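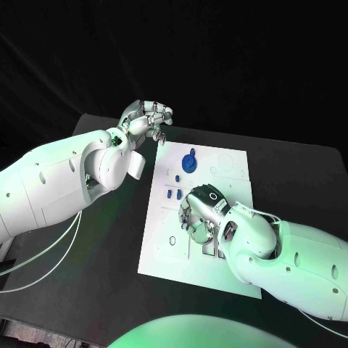
I have been trying to learn my lines for the Flernolthorpe Players since May, and I am here to report that at fifty-eight my memory is a different animal from the one I had at school. I used to be able to read a page of verse on the bus and have it by the time I got off. Now I walk up and down the landing muttering the same four words at the airing cupboard. What I keep thinking about is the stage itself, which in our hall is very plain, a black curtain across the back and a dark grey table in front of it, and how my mind goes the same colour the minute I stand in front of it.

The play is a comedy set in a boarding house in Ladstead between the wars, and I am Mrs Wogan, the landlady. I read for the aunt, who has one lovely scene and then goes off to Eastbourne, but Etelka Kiss, our director, rang me that evening and said she'd like me to think about the landlady instead. I said yes before I had looked to see how much she talks. She talks all the time! She talks over other people, she talks to the cat, and in the second act she has a speech about kippers that goes on for a page and a half and circles back on itself, so that if you miss your turning you find yourself at the beginning again. I have done that twice in rehearsal. Poor Mr Pettifer, who has to sit there at breakfast and listen, has now eaten a great deal of cold toast.

I tried all the usual advice first. I recorded everybody else's lines on my phone and left gaps for mine, and that was fine until I played it in the supermarket and answered out loud by the yoghurts. I wrote the whole part out by hand, and my wrist ached for days and I'm not sure it did much else. My sister swears by reading it last thing at night, but I am asleep by the second page, so I know the first page beautifully.

The thing that has helped, and I pass it on for anyone in the same boat, is tying the words to a job. Mrs Wogan lays the table while she does the kipper speech, so I started laying our own table at home while I said it. Cruet on "my late husband", toast rack on "not in this house", teapot on the bit about the fishmonger's boy. After a week or so my hands were remembering for me, and if I dried I could look down at what I was holding and the next line was generally there. My husband has had to get used to being told off about kippers every teatime, but he has taken it very well and even gives me the lodger's lines from the kitchen, in a voice I think he believes is Welsh.

The only trouble is that it has made me very particular about the props. Etelka moved the toast rack to the sideboard last week, for quite sensible reasons to do with where people in the side seats can see, and I lost a whole paragraph. I went home and moved ours to the sideboard as well and began again.

The other thing I'd say is to learn the cues as well as the lines. I know that sounds obvious, but I spent weeks learning my own speeches as though they hung in mid air, and then somebody would say something to me and I'd just smile at them. Now I have the last few words of everyone else's lines underlined in green, and I say those too, under my breath. Etelka says she can see my lips moving from the back of the hall — I am working on that.

We open at the hall in Fultamport, because ours is having its roof seen to, and then come home for the second week if the roofers are done. I haven't stood on the Fultamport stage since I was a shepherd, and I remember it being very draughty. I'll be taking a vest. We have two more rehearsals with books allowed and then they are banned, and I still have the whole of act three to pin to the washing up.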